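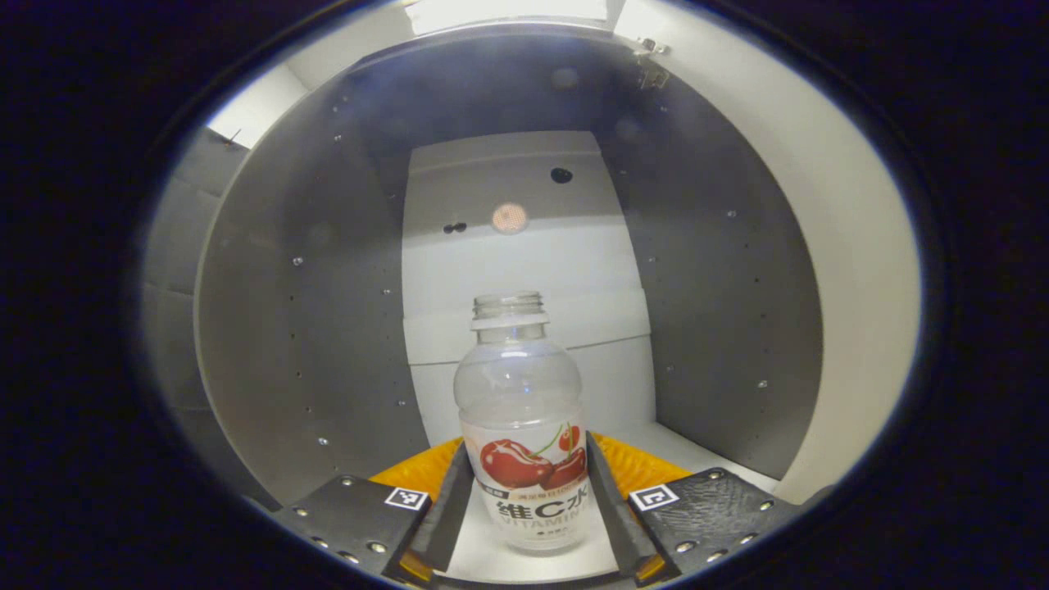 The cherry one, cap off. 維C水 on the label, with VITAMIN underneath.

Sun 18 November

I said in June that I would write something about the drinks cupboard, and then I didn't, so this is that post.

For anyone new, the drinks cupboard is the tall one beside our back door. It was meant for coats. When we moved to Lallville it had a single rail in it and a smell of old boots, and within a month Dale had taken the rail out and put shelves in. He says it was my idea. I remember saying we needed somewhere to put a crate of squash. Since then it has filled up with bottles I have bought because I liked the look of the label, and every so often I have to go through it and get rid of things.

I did that this weekend. It took most of Saturday afternoon and a bit of this morning.

The cherry vitamin drink came from Hoàng, the shop in Totow on the corner past the launderette. I go there for rice and noodles and usually come out with two or three drinks I haven't tried. I can't read much Chinese, but I have picked up a few characters from labels over the years. 水 is water, and that was one of the first I learned, because it turns up on so many of them. The C in the middle needs no help. 維 on its own I had to look up. It is the first character of the word for vitamin, so the whole thing reads more or less as "vitamin C water", and the English word below says the same in case you missed it.

What I liked was the cherries. They have the very shiny look that fruit only has on packaging, with thin green stems, one big cherry on the left and two smaller ones overlapping beside it. My grandmother had a biscuit tin with cherries painted in exactly that way and I suppose that is why I picked it up.

As for the taste, it is sweet and fairly light, with a cherry flavour closer to a boiled sweet than to the fruit. I had a glass of it cold with lunch and thought it was fine. I had another glass later that had been standing on the side and liked it a good deal less. I would say drink it straight from the fridge or leave it. Dale had a mouthful and went back to his tea. He doesn't think cherry should be a drink at all, and he feels the same about peach.

I would buy it again in warm weather. In November I mostly want something hot.

Now the cupboard. The top shelf is cordials, and most of those stayed. There were two elderflowers open at once, so I poured the end of one into the other. The ginger one had gone thick at the neck and the cap had to be run under the hot tap before it would turn. It tasted all right, so it went back.

The middle shelf was the problem. That is where the odd bottles go, and I had been putting new ones in front of old ones for so long that I had forgotten what was at the back. There was a plum drink past its date, a grass jelly one that I bought twice by mistake, and something green that Horácio Godinho brought us back from a trip and that none of us has been brave enough to open. I put that one at the front so we can't keep pretending we haven't seen it. Horácio, if you are reading, we will try it at Christmas and you are coming round to have the first glass.

The bottom shelf is empties. I know how that sounds. I keep the ones with a decent shape or a label I am fond of, and I use them for cuttings in spring and for watering the seed trays. Plain clear plastic ones with a narrow neck are the best for cuttings, as the stem stays upright and you can see when the roots start. I don't need as many as I had, though. Three carrier bags went to the recycling and the shelf still isn't empty.

For the ones I keep, this is what I do. Rinse with warm water straight away, before the sugar dries. Then a drop of washing-up liquid, more warm water, cap on, shake, and rinse until it stops foaming. Stand it upside down in the dish rack overnight. If I want the label I keep my hand round the shoulder and don't let the water run down the outside. Paper ones wrinkle if you so much as look at them. The plastic ones will stand more.

If I only want the label, I cut down one side of it with nail scissors and peel it away slowly. Some come off in one piece. Some are glued all the way round and tear whatever you do, and then I give up. The good ones go in a scrapbook from Nusholm which has been going for 4 years now. I numbered the pages at the start and stopped, but I did count the labels this morning while the kettle boiled and there are 167. I had thought it would be fewer. A good third of them are fruit. There are far more peaches than anything else and hardly any cherries, so I am pleased to have another.

I wiped the shelves down with vinegar and water, which got rid of the sticky rings, and cut new lining paper from the end of a roll left over from the spare room. It has a pale stripe that doesn't go with anything, but the door is shut most of the time. Everything that is open now goes on the left and everything unopened on the right. Dale has been told.

A couple of people asked after the last post whether I ever order drinks online. I don't, mainly because of the weight, and also because I like standing in the shop reading the backs of things. The woman at the till in Hoàng has started pointing out what is new, and she was right about the barley tea, so I trust her. She says there is a lemon one in the same aisle that people come in for. I'll get it next time I am in Totow, probably the week after next when I take the car in for its tyres.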